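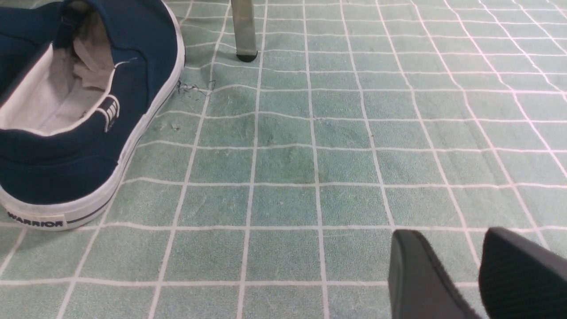
Walking Routes Project, second progress report to the Blöndal Fund
Covering the period through February

You asked in your last letter for fewer adjectives and more numbers. We have tried.

The grant pays for three things: a printed map of footpaths in and near Jevum, signs for the paths on it, and a season of guided walks. The map is finished. The signs are made. The walks are going well, apart from the ones that were rained on, and those were going well until the bridge.

The map

We walked every path on the county list, 48 in all, and found that 13 of them do not exist in any useful sense. Two run through the middle of the Cilto warehouse, which has stood there long enough to need a new roof. One ends at a pond. The county has been sent the corrected list and has replied to say that it has a list already.

The remaining paths are on the map, graded easy, moderate or hard. The grading took up more meetings than the rest of the project combined. "Easy" now means that you can do it in ordinary shoes in dry weather without holding on to anything. "Hard" means the hill behind the school. Everything else is moderate, including several paths that half of us would call easy and the other half would like taken off the map.

Printing was done by Wudotico, who were on time and under their quote. The first proof had north at the bottom. They fixed it at no charge, and we mention it only because the proof was already up on the library wall when a reader pointed it out, and a few people had planned outings from it.

The walks

Total attendance so far is 264, counting a person again each time they come. The target in the application was 200 for the full season, so we are over it with two months to go. We would like to claim this as good planning. The largest single jump came the week the swimming pool closed for repairs.
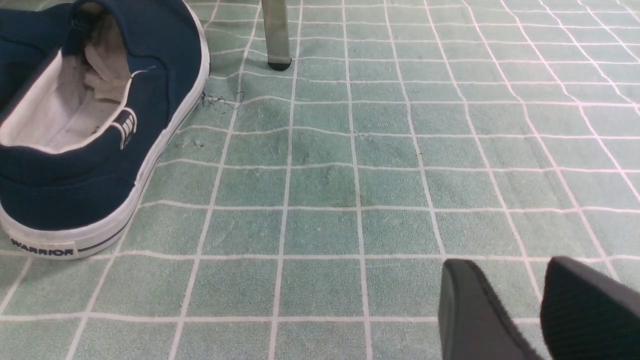
Most walkers are over sixty, which we expected, and most live within a mile of the start, which we didn't. We had budgeted for a minibus to bring people in from the outlying streets. It ran twice, with one passenger the first time and the driver's wife the second. We stopped booking it and would like to move what is left of that line to path clearing, if you agree. A short form is attached.

The 8 a.m. walk was a mistake and has been moved to 10. The evening walk, which we nearly left out of the application, is the most popular of the lot. It finishes near the bakery as the day's leftovers are being sold off, and we draw no conclusions from this.

The signs

There are 95 signs. They are green, handsome, and in a garage. Putting a post in the ground beside a public path takes a permit, and each permit takes six weeks, and the office will look at four at a time. We have done the arithmetic and decided not to include it. A simpler plan is to fix the signs to posts that are already there, and the office has agreed to this in principle, pending a form that it is still designing. 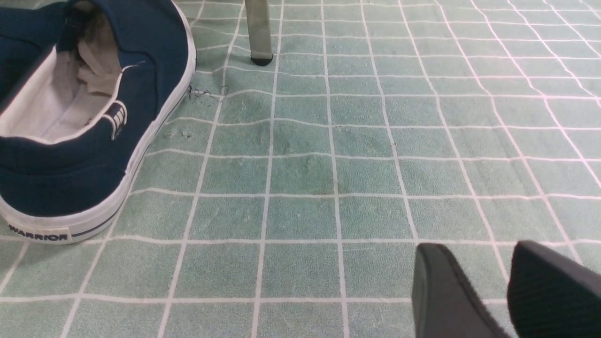 Money

Spending is below budget on printing and transport and above it on brush cutters, of which we have now bought two. The first met a fence wire. The full sheet is attached, with receipts, except for the parking receipt that went through the wash. We have left that one out of the claim.

Before the next report

We plan to finish the spring walks, clear the stretch by the mill, and get at least some of the signs out of the garage, whose owner would like to put a car in it. We also want to replace the planks on the small bridge. The county says the bridge is ours. We have asked them to put that in writing.

Please let us know about the minibus money by the end of next month, as the brambles will not wait for the quarterly meeting.

Jevum Walking Routes Project | Contact us | All rights reserved | Back to top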